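What's inside a computer?

When I was little I thought a computer was one solid lump of cleverness. Then I opened one up at our fix-it club in Kuvcombe and wow, it's more like a tiny town in there!

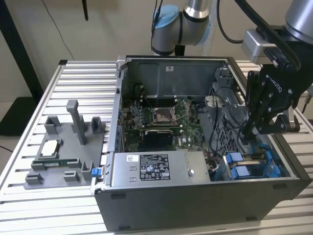 My favorite part is the motherboard, the big flat board that all the other parts plug into (think of it as the roads). I like to lay the tower on its side and take the panel off so I can see everything at once. The green board in the middle is the one I mean, and the square spot with the metal lever sticking up is where the brain goes. It's called the CPU, and that socket is still empty. The long black slots in a row are for memory, which holds whatever the computer is busy with right now.

Then there's the power supply, the silver box with the black label. It shares out electricity to the other parts. Never open that box, even if it's unplugged! And always ask a grown-up before you open a computer.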